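So the Drurnura kit has been on my bench for a while now and a few of you have been asking (okay, Kanchan Ahuja has been asking, repeatedly, by text) whether it's worth the money. Short version: mostly yes! Long version, get a coffee.

I bought the two-arm bundle from Zillitz, which came to 1,060 dollars with the rail mounts and the wrist cameras included. The single arm is 659, and I went back and forth on that for weeks. If you only want to pick things up and put them down again, get the single. I wanted to mess with cloth and containers and all the floppy, annoying household stuff, and for that you really want a second hand.

Assembly took me a whole Thursday evening plus some muttering. The manual is fine until you get to the cable section, where it gives you one drawing and wishes you luck. I rerouted mine twice and I'm still not in love with it.

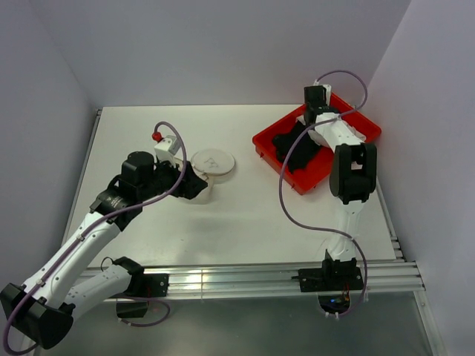
The part I was most curious about was the teaching software, Fledorum. You move the arms through a job, it records, you do it again, and again, and then you let it train overnight. I recorded 163 runs before I got anything I'd show another person. My first batch was a waste because I kept doing the job a different way each time (sometimes left arm first, sometimes right), so pick a routine and stick with it.

Grip strength is my favorite setting, weirdly. There's a slider for each arm, and the default is way too strong for thin plastic or anything that folds up. Turn it down before you do anything else! 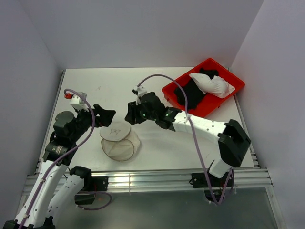

Both arms over the table, with the mesh container on its side and the red tray at the back.

Now the complaints. Support is slow. I wrote in about a calibration warning and waited days, and in the end it was Csaba Bakos on the Rawat forum who told me to redo the wrist zero with the arm fully folded. Fixed in two minutes. Thank you, Csaba! Also, the replacement finger set is 234 dollars, and for that price I'd expect a nicer box than a zip bag.

The wrist cameras, though, I have no complaints about. I nearly skipped them to save cash and I'm so glad I didn't, they make lining up on fabric much less of a guessing game. 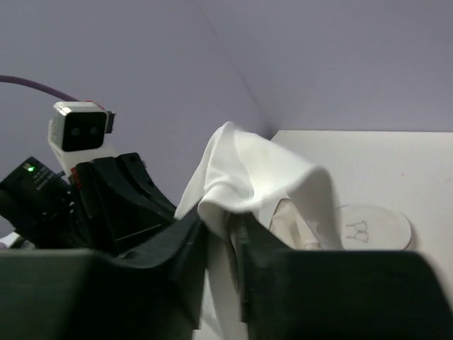 Right wrist camera: white cloth between the fingers.

Next up I want to try socks, and Kanchan wants me to try a fitted sheet, which, no. If you have one of these already and found a decent way to route the cables, please leave it in the comments.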